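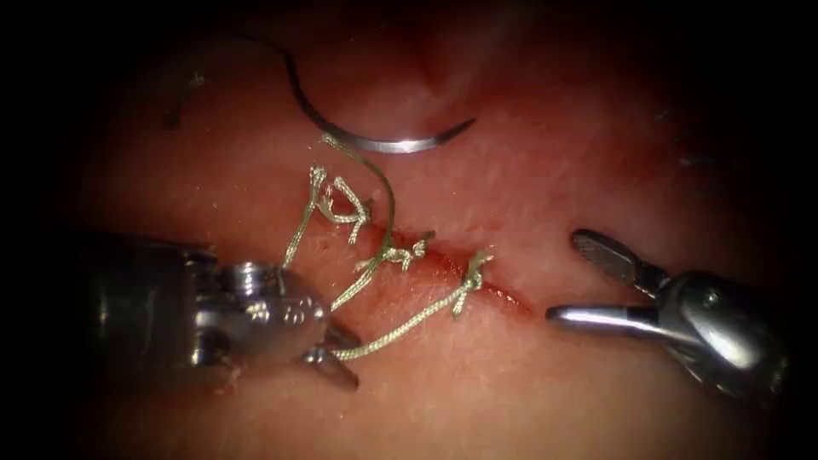

Can a robot sew a button on your shirt?

Many children ask us why they must still tidy their room when there are so many robots in the world. It is a fair question. Let us look at sewing, because it is a chore that almost every home has.

To sew by hand you need a needle, a thread and a good knot. The thread bends every time in a different way, and cloth does the same. A machine likes things which stay hard and stay in one place. A box is easy for it. A sock is difficult!

In some hospitals, robot instruments hold needle and thread and tie knots to close a cut. But usually a surgeon sits near and moves the instruments with the hands. The robot copies the surgeon in very small steps. It does not decide alone where the next stitch must go.

What about shops and factories? At the Indley shirt workshop in Caltgate, machines sew long straight seams very fast. One machine can make 137 seams before lunch. Still, a person puts the cloth under the needle and turns it at the corners.

Try it yourself. Ask an adult for a blunt needle, some wool and 2 pieces of felt. Make six stitches and tie a knot at the end. Now do it again with thick gloves on. Did you feel where the wool was? Fingers feel a lot, and many robots feel very little.

So for now, the button on your shirt is waiting for you or for someone at home.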